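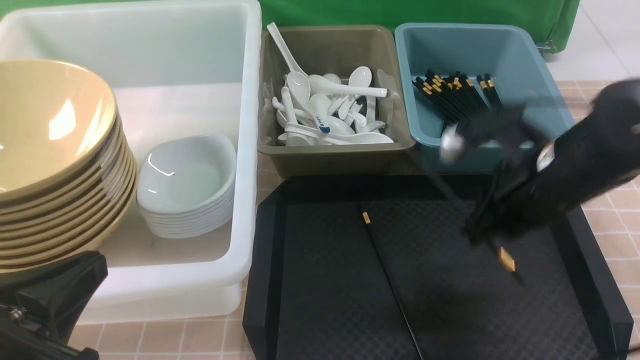 Bowls and spoons, sorted by bin.

The Last Dinner at Pladano

Inger Egilsson got to the restaurant at five and found the back door already open. Baldur was at the sink with his coat on.

"You said six," she said.

"I couldn't sleep."

The buyer from Brelidport was coming at noon. He had offered 2000 for everything in the kitchen, and Baldur had said yes on the phone before asking her. She had been angry for most of a week. Now she tied on her apron and started on the shelves.

They worked without the radio. Baldur wrapped the glasses in old menus. On one of them she saw the fish soup, which they had stopped making when Steinar left for Idville.

"Did you call him?" she asked.

"Who?"

"You know who."

He tore off a piece of tape and pressed it flat with his thumb. "He's driving down. He wants the big pot."

"It's sold."

"I know it is."

Inger went to the stove. The pot was heavy, and she had to carry it against her hip. She took it out to her car, put it on the back seat and laid her coat over it. When she came back in, Baldur was writing out the list for the buyer. He had left a line blank near the top.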